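**Item 1004 — Godo work table, white top**

The Godo is the plain table in the Pedholm range. It is made for sorting, packing, sewing, repair work and other jobs where you need to see small parts well. The top is white and has no pattern, so a dark screw or a piece of black thread is easy to find on it.

The table is 170 cm long. It stands on four legs, and each leg has a foot that you can turn by hand to make the table level. Please do this after the table is in its final place, and check it again after one week of use, especially on old wooden floors.
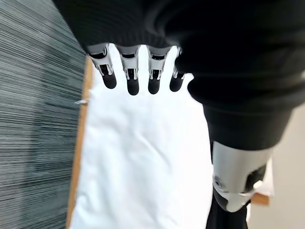

*White surface, black fabric, gray background.*

The top is closed on all edges and can be wiped with a damp cloth and a little dish soap. Do not use scouring powder or a rough sponge. They leave fine lines which you will see when the light comes from the side. Ink and glue should be removed the same day. For hot tools we recommend a mat, and we sell the Rana mat separately in gray.

We deliver the table in two packages. The top comes in one and the legs with all screws in the other. The packages can arrive on different days, so please wait with the assembly until you have both. The key for the screws is included — you need no other tools. It is easier to assemble the table upside down on a blanket, and then turn it with the help of another person.

**What is included**

- White top
- Four legs with adjustable feet
- Screws and key
- Printed instructions

**Not included**

- Rana mat
- Geltska drawer, which can be mounted on the left or on the right side
- Lamp holder

**Questions we often receive**

The top cannot be cut to a shorter length. The edge would be open after the cut, and water could go in.

Two Godo tables can be placed end to end. They have the same height when the feet are turned in completely, and a connecting plate can be ordered from us as a spare part.

The table is for indoor use only. Orders received by Monday noon leave our warehouse in the same week. If a part is missing, write to us with the item number and tell us which of the two packages it belongs to.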